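Eirlys Llewellyn has been trying to pick up a mug since January. She would like it noted that she can do it perfectly well herself.

"With my own hand, first time, every time," she says. "It's when I have to write down how that it falls apart."

Llewellyn writes planning software at Relix, where the team is four people and a kettle that is older than one of them. When we spoke by video on 8/5/20 she was in her spare bedroom, as were most people I have interviewed this spring, with an ironing board for a desk. Working from home has changed her job less than you might think. The arm she programs lives in a simulator, and the simulator doesn't mind where she sits.

The package she looks after is called Morris. It takes a guess at where an object is and which way up it is, and produces a path for the arm and a place to put the fingers. The guess comes from a separate piece of software, Vimeck, written by her colleague Eduardo Aquino, and relations between the two programs are described by both authors as cordial.

"Eduardo's code tells me where the mug is, and my code believes it," she says. "That's the whole arrangement. When it goes wrong we have a short meeting about whose fault it was, and then a longer one."

The mug on its side is the case she talks about most. Upright, a mug is a tube with a nice rim, and you can come straight down on it from almost anywhere. Tip it over and you have a handle pointing who knows where and a body that wants to roll.

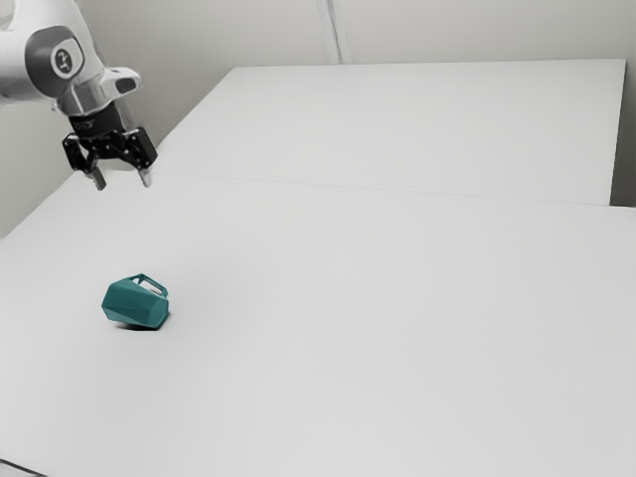

"The old planner only knew one trick, which was to come from above," she says. "Fine for half of what we wanted. With a mug lying down it would go for the fattest part, squeeze, and send it off across the table like a bar of soap. I watched that so often I started to feel sorry for the mug."

The new version picks from a list of possible grips, throws out the ones the arm can't reach, then scores what's left. Handles score well if there's room for a finger to go through. Rims score well if the mouth is facing somewhere useful. The list is capped at 600 grips per object, a number Llewellyn says she chose on a Friday and has been defending ever since.

"Makis wanted to know the theory behind it," she says. "The theory was that I wanted to go home."

Makis Lambrakis runs the controls side and joined the call late, from a kitchen. His part begins when the planner has finished. The planner hands over a tidy curve through space and his controller has to follow it with joints that have limits, opinions and a top speed.

"Eirlys gives me a beautiful path," he says. "Then I look at it and the wrist has to turn most of the way round in no time at all. So I slow it down, and she complains that it is slow."

"It is slow," says Llewellyn.

The fix they settled on was for the planner to ask the controller first. Each candidate path now gets a quick check against the joint limits before it is scored, and the ones with a nasty twist near the end are marked down. It was 11 lines of code. Getting to the 11 lines took until May.

I asked whether the simulator lets them off too lightly. She thought about it for a while, or possibly the connection froze.

"It's kind to us about light," she said eventually. "Plain walls, soft shadows, a clean table. Contact is where it lies. You close two fingers on a flat face at a slight angle and the physics either glues them together or has a fit. I have seen a mug leave the room."
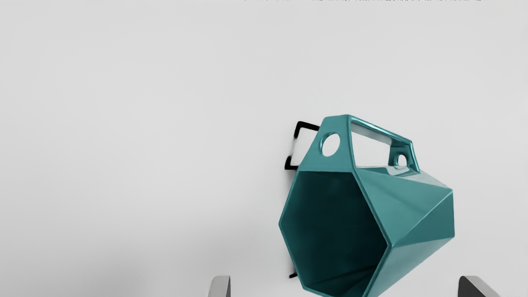 Flat-sided shapes were Aquino's idea. Vimeck works out an object's pose partly from its creases, and a round mug hasn't got any. He admits that this makes his life easier, and says he'll go back to round things when the flat ones stop embarrassing him. The trouble comes when you look at one from an odd angle and the sides all start to resemble each other.

"It'll be sure it has the right face and be one face round," Llewellyn says. "So the handle's sixty degrees from where I've been told. Morris sets off in total confidence to grab some air."

These days Vimeck is allowed to say it isn't sure. It passes along its best 3 guesses, and Morris looks for a grip that would do for all of them, or moves the arm a little for a second look. Lambrakis calls this the dithering. It adds a pause of a second or so, and he has asked more than once if it could be made to look more purposeful.

Last week they ran the set of tipped-over starts again, 40 of them, overnight. Llewellyn won't give me the score. She'll say that it's better than it was in January and that she has stopped checking it before breakfast.

Next on the list is putting one mug down inside a cupboard, which she is not looking forward to, and a proper manual for Morris, which she is looking forward to even less. The present manual is a text file. Its first line reads "ask Eirlys".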